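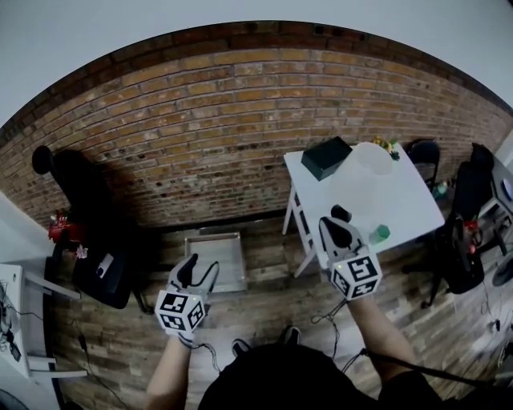
Chapter 3
Setting Up a Small Work Room

A room used for several jobs in a day fills up quickly. A box is put down on the table, a bag is left on the office chair, a tray ends up on the floor, and by mid-afternoon there is nowhere to sit and not much room to walk. This chapter deals with the table, the chair and the floor, in that order.

A square table suits a small room because it can be worked at from any side. Larger items such as tubs and boxes belong towards the back, where they can be reached but don't get knocked. Small items stay near the front. A potted plant at the back edge takes up little space and can stay there all day.

Floors are harder. Plank floors show everything dropped on them, and a shallow metal tray is easily kicked. Cords should be run along the wall wherever they will reach.

In section 3.2 you will follow Encarnación Requena as she reorganises a room at Garrido, a repair shop with a staff of 18. Before reading it, draw a plan of a room you use often. Mark the furniture first, then anything on the floor. Keep the plan, as you will need it again at the end of the chapter.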